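Home → Kitchen → Before You Buy

Budgeting for a kitchen robot arm: tips from someone who still clears the table by hand

Updated July 22, 2024

I get asked more and more whether it's time to put money aside for one of those tabletop arms that promise to clear up after a meal. My answer for most homes is not yet. But people are going to shop anyway, so the tips below are meant to keep you from spending the money twice.

I priced a few setups last winter and again this summer. I haven't bought one. What follows comes from reading order forms and manuals, and from two long afternoons at the Khasawneh showroom, where a very patient salesman let me bring my own trash in a grocery bag.

Start with the chore

Write down the job before you look at a single product page. "Help in the kitchen" is a wish. "Pick the wrappers and cans off the table after supper and put them in the right bins" is a job, and you can hold a machine to it.

Then break the job down further. Where does the trash start? Where does it end up? How high is the table, how far is the bin, and does anything get in the way between the two? An arm bolted to one edge of a table reaches what it reaches. If your bin lives under the sink in the next room, somebody is still walking.

I did this for my own kitchen and found that the part I dislike is rinsing the cans and taking the bag out to the curb. None of the arms I looked at does either. You may find the same, and you'll have spent nothing to learn it.

Read the price from the bottom up

The Skumix arm is listed at $839. That buys the arm, a clamp and a power supply. The fingers are on another page. The finger set with pads was $406 when I checked, and the arm can't pick up so much as a napkin without it, so I count it as part of the price.

Tiltine sells theirs as a bundle at $1420, fingers included, which looks steep next to the first one until you add the Skumix parts together. I liked that the Tiltine page gives one number. I didn't like that the number leaves out the yearly software plan, and the plan can run up to $464 depending on how many "tasks" you want to keep. A task, as far as I could tell, means something like "cups" or "cans." Ask what happens to the arm if you stop paying. I asked three times and got three answers.

My rule for any appliance with a plan attached: multiply the plan by five years, add it to the sticker, and look at that number for a full day before ordering anything.

Things to put in the budget that the seller won't:

– a sturdier table or a shelf bracket, if yours wobbles
– a power strip with a switch you can reach from where you sit
– spare finger pads
– a second bin, if you sort
– your own hours setting it up, at whatever you think your hours are worth

Judge it on the ugly stuff

Every demonstration I've watched uses an apple, a wooden block or a clean, full can. Those are easy. They have a firm shape and they sit still. Real table trash is crushed and folded and crinkly, it weighs next to nothing, and no two pieces are alike.

Take a squashed drink can. It was a neat tube an hour ago. Now it has a fold across it and a corner sticking out, and the best place to grab it depends on how it was crushed. A person sees that without thinking. Ask the seller to show you the machine doing it, with a can you crushed yourself.

Foil is the other one I'd bring. It gives when you squeeze it and it throws light back in all directions, and I'd like to know what that does to whatever camera the arm relies on. The salesman at Khasawneh said it was "generally fine." He did not offer to try it, so I asked, and the arm went for it four times. I'll let you guess how I felt about $1420 by then.

If you want to know what sort of grip a job needs, look at the job done with hand-held grippers, where a person does the deciding and the tool only does the pinching. It's a fair way to think about fingers and pads separately from the rest of the machine.
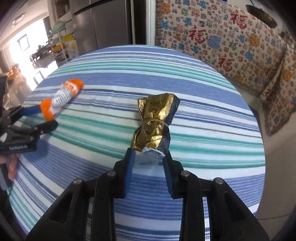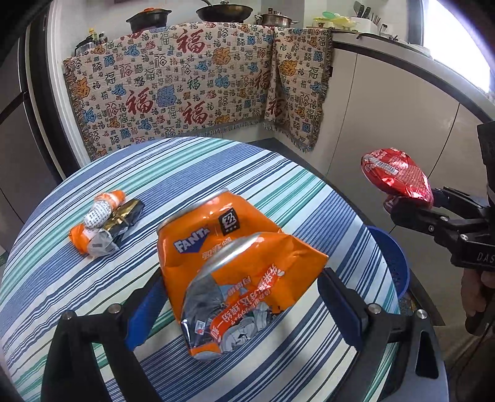 Jana Seidel wrote to me that I'm being too hard on these things, and that I wouldn't judge a dishwasher by asking it to clear the table. She has had an arm since December. It handles cups and not much else, she says, and she's content with that, as she has bad wrists and cups are what she drops. Her advice is to buy for one object you handle every day and treat anything beyond that as a bonus. She also says she would skip the plan for the first year and see whether she missed it.

I think she's right about the one object. I'd only add that she knew which object it was before she paid, and that puts her ahead of most of the letters I get.

Fingers and pads

People shop for the arm and forget the hand. I'd turn that around. The two-finger kind is the most common at this price, and for wrappers and cans it's a sensible shape. Two fingers close, the thing is between them, done. What matters is the lining. Bare hard fingers slip on a smooth can and push light wrappers away. A soft pad gives a little and holds better.

Soft pads also wear and get sticky. Sugar from a soda can is going to end up on them, and then crumbs will end up on the sugar. Before you buy, find out:

– whether the pads come off without tools
– whether they can be washed, and with what
– what a spare pair costs
– whether another maker's pads will fit

On the Skumix set the pads are glued. You can peel them, but you're buying new ones after that. Tiltine's slide off. I'd pay a bit extra for that alone.

Check the opening too. The maker will give a figure for how far the fingers spread. Take your widest piece of trash, crush it the way your family crushes it, and measure it with a ruler. A flattened can is wider than a whole one. I hadn't thought of that until I stood there holding one.

Tablecloths

Look in the manual for what the arm expects underneath the things it's picking up. The Skumix booklet asks for a "plain, matte, fixed surface" on page two, in small type. I don't own one. I own a table with a cloth on it, and cloths slide and bunch up when something drags across them. A bold pattern may give the camera more to sort out as well, so if yours has stripes or flowers, take it along to the store. They can say no. If they say no, that's worth knowing.

A no-slip mat under the cloth is cheap and helps with the sliding. Clips at the edge help too. Try both before you decide you need a different table.

Sorting

Several sellers talk about sorting. Press on this. Picking up a can is one job and knowing it's a can is another, and knowing that your town wants cans apart from foil is a third. Ours takes cans and refuses snack wrappers, while my sister's, over in Sirarport, takes neither at the curb. The arm won't know any of this. You'll be setting it up yourself in an app, and you'll be setting it up again when the rules change.

Two open bins side by side, both within reach of people's chairs, do a decent job of sorting. My total for that was under twenty dollars, with labels.

Rent, borrow, wait

If you're still keen, don't buy first. Khasawneh rents by the week, and a week is enough to get past the fun part. Keep a sheet of paper next to the arm. Each time it clears something, make a mark. Each time you step in to help it, make a different mark. By the weekend you'll have your answer and it won't be mine or the salesman's.

Some things to settle during the rental week:

– Can the slowest person in the house switch it off?
– Where does it go when company comes?
– How loud is it when someone's on the phone?
– Does the cat have opinions? (Ours did.)
– Who wipes it down, and did they agree to that out loud?

Get the return terms on paper. One seller I spoke to takes the arm back but keeps the price of the fingers once the packet is open, and you can't test the arm without opening the packet.

And if the rental goes badly, put the money in a separate envelope or account anyway and leave it there. Prices on this sort of thing tend to move, and next year's arm might be worth a second look. Or you'll need a new refrigerator, and the money will be sitting there.

A cheap middle road

For people who have trouble bending or pinching, a simple hand-held grabber from the hardware store does a good part of the work. No plan, no app. Get one with padded tips and a light squeeze, and try it in the store on something flat and something crumpled. Hold it out at arm's length for a minute before you pay, too. A few of them are heavier at the far end than they look on the rack.

Wash the tips with dish soap after soda cans. Hang it up by the handle so the tips don't get bent in a drawer.

Next month: step stools, and why I sent two of them back.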